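Why Is Orange Called Orange?
By Drita Janevski
2 min read
Last updated: 3/31/22

Which came first, the fruit or the color? I got this question from a reader named Burgi Wieser, who lives in Ellside and is very fond of marmalade, and I had to go look it up because I really wasn't sure!

The fruit came first. Well, the fruit's name did. The color has been around forever, in sunsets and fire and fox fur, but for a very long time people who spoke English didn't have one everyday word for it. If they wanted to talk about something orange, they might call it "yellow-red." Sometimes they just said "red" and left it at that. Think about the robin. Go look at a European robin's chest and tell me that's red. It's orange! But the bird was called a redbreast before orange was a color word, and the name stuck. People with orange hair are still called redheads, too.

The word itself traveled a long way to get to us. It goes back to an old word in India, something like "naranga," for the orange tree. From there it went into Persian, then Arabic, then Spanish, where an orange is still called a "naranja" (say it out loud, it's fun). By the time it got to French, the "n" at the front had dropped off. English borrowed the word for the fruit, and a good while later, in the 1500s, people started using it for the color as well. 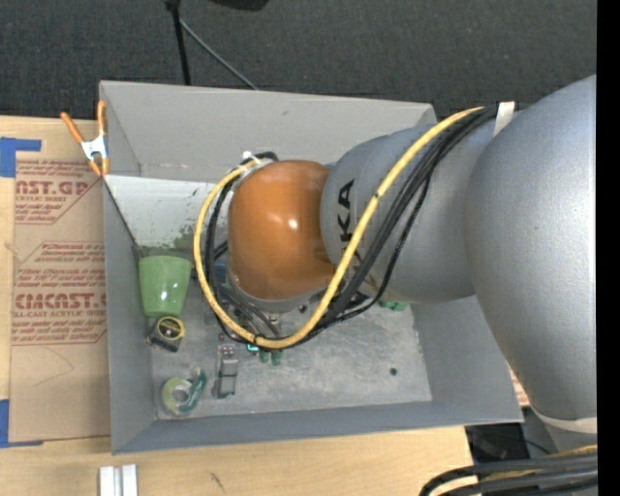 Shiny orange next to a yellow cable. Orange sits right beside yellow in the rainbow.

So what is orange, if you're a beam of light? Light travels in waves, and your brain sees different wavelengths as different colors. We measure them in nanometers, which are teeny tiny. Deep red is up near 700 nanometers. Orange waves are a bit shorter than red ones, and yellow waves are shorter again, so orange gets squeezed in between the two.

You can make orange with paint, too. Put a big blob of yellow on a plate and add a little bit of red, then stir. Always start with the yellow! Red is a bully and takes over fast (I once ended up with a whole plate of something close to ketchup). Add more red for a pumpkin color, or more yellow if you want a ripe apricot in August.

And carrots? Lots of the early ones were purple or yellow, and you can still grow those today. I had purple ones in my soup last week and the whole pot went the color of grape juice.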